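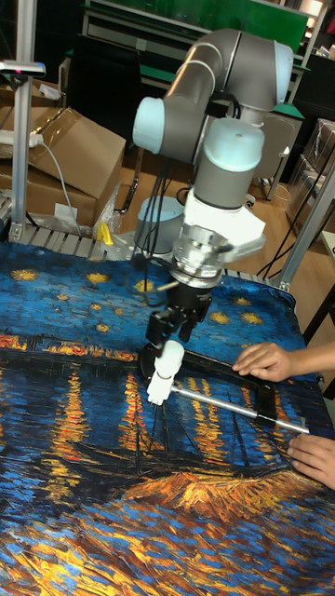
Grusholm by Leonilde Cunha
Drondum paperback, 292 pages

Read it in two sittings, should have been one but I had work. Second book with the widow cop, and you don't need the first. I hadn't read it, went back after.

Setup: Inga Vell left the police when her husband drowned. Case closed as an accident, half the town thinks she did it, the other half brings soup. Then a night watchman from Truteck, the boatyard outfit, turns up dead at the same dock. And the guy who finds him is Tomas, who runs the ferry and has been sort of courting her since June.

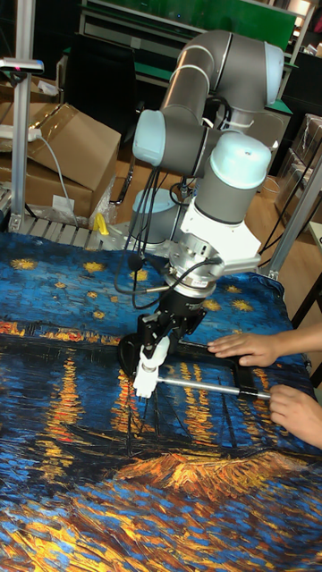
Silvana Batista
Contributing reviewer, mystery and romantic suspense
27 January 2020

So is Tomas the killer? Cunha lets you think so for a long time. Too long maybe. There's a scene on page 124 with a wet coat on a hook – I put the book down and said a word out loud. After that I trusted noone, including the sister.

The romance is slow and a bit grumpy, my favorite kind. Two people past fifty who don't know where to put their hands. One kiss before the last act. It's a good one.

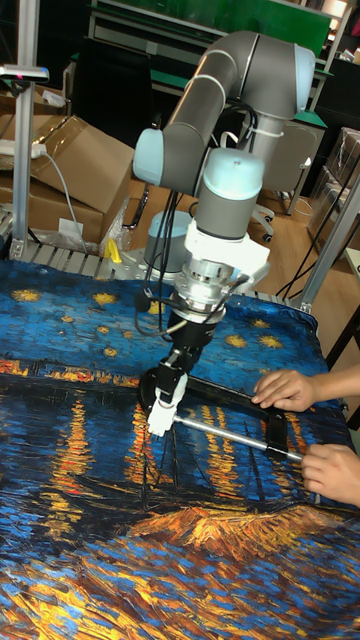

What didn't work

The boss at Truteck. Cardboard. Smokes, sneers, owns a big car, that's it. The insurance stuff in the middle drags and I skimmed some, then had to go back becuase the motive is buried in there. Also 23 chapters and nearly all end on a phone ringing. Pick up the phone, Inga.

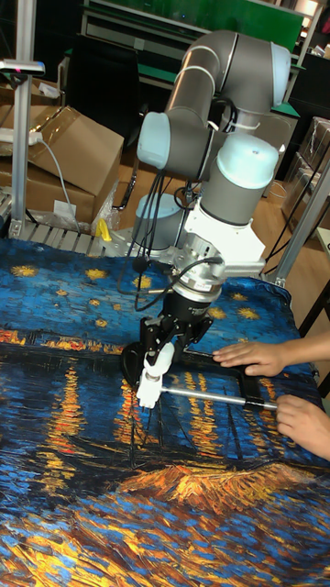 Cunha writes the town better than she writes the crime. Ferry timetable, bad coffee, the one bar with the heater. The night chapters are the best thing in the book. Think of that painted river on the cloth, starry sky on top and gold reflections on the water, and then put a body in it. Inga stands on the dock looking at the far lights and works out what her husband could have seen from there, and what he couldn't. Whole solution hangs on that. Fair clue too, I checked.

Ending is a little rushed, one confession, one chase, done. Still bought the first one the same night. Four stars. Get the paperback, the type in my library's large print copy was a mess.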